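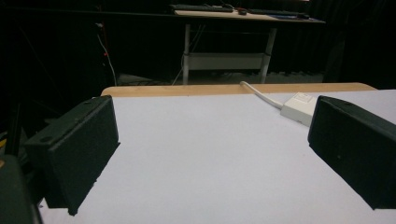 Figure 3. Black gripper with its fingers apart over a white-covered tabletop.

4.2 Late payment and the decision to buy equipment

We sent the survey to 400 small firms in Linby and Dotier in March, and 331 returned a usable form. Owners were asked how long they waited for payment on their last six invoices, and whether they had put off buying equipment in the past year.

Waiting times varied a good deal by trade. The median firm was paid after 42 days, although most invoices carried 30-day terms. Printers and metal shops waited longest. Food producers, who mostly sell to local stores, were paid soonest.

Nearly half of the owners who reported a late payment had also delayed a purchase. The link held when we compared firms of the same size, but it was weaker for those with a bank credit line. Boateng found the same pattern in his earlier study of Bitano, where credit lines were more common.

We can't rule out that weaker firms attract slower customers. The form did not ask who the customers were, and tax records for the two towns list sales only by quarter. In follow-up calls, several owners said they would rather lose a discount from a supplier than press a large buyer for money – a point we return to in Section 5.

Changes in the local business tax had little effect on the answers. Firms above and below the tax threshold gave much the same reasons for waiting, and cash on hand was the one named most often in both groups.

We use cookies to improve your experience on this site. Accept all | Manage settings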